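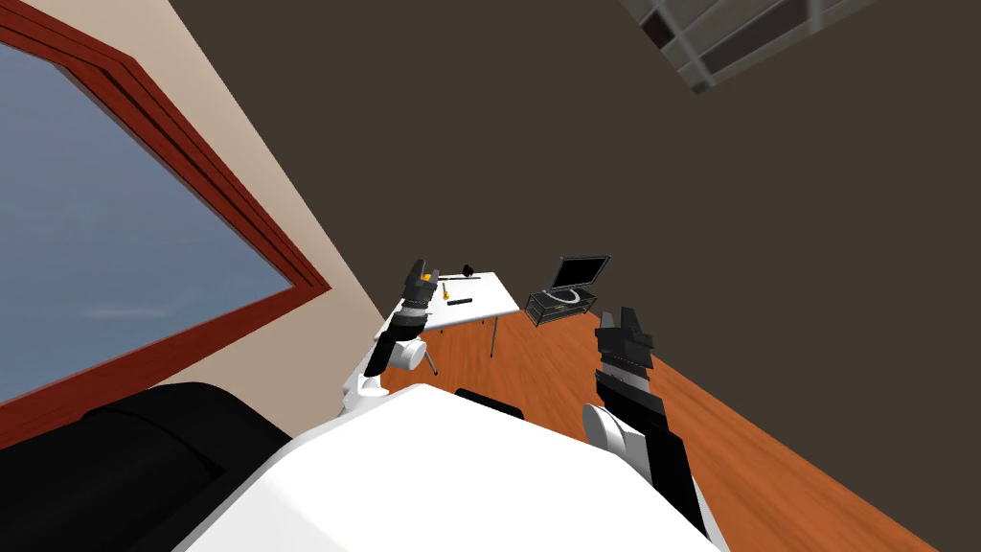 Before the workshop in Uvthorpe buys a gripper, it lets the gripper fail on a computer first. I spent two days there in September 2019, and in this time I saw very little metal.

The team was comparing two grippers for the same pair of arms. One is the Dimitrov, with wide, blocky fingers. The other, from Eltum, is slimmer and costs more. Each had to pick small things from a table in a simulated living room, 60 attempts per object, and the controller stayed the same for both.

With the thick objects there was almost no difference. The screwdriver was another matter - the Dimitrov dropped it 10 times, the Eltum 39. I had expected the opposite, and so had the engineers. They spent an afternoon looking for an error in the friction settings and did not find one.

The full log has 1061 attempts, counting those that were stopped early. The next round will be in Ornside, on real arms and a real table. A thin rod is still on the list, and both grippers are bad at it.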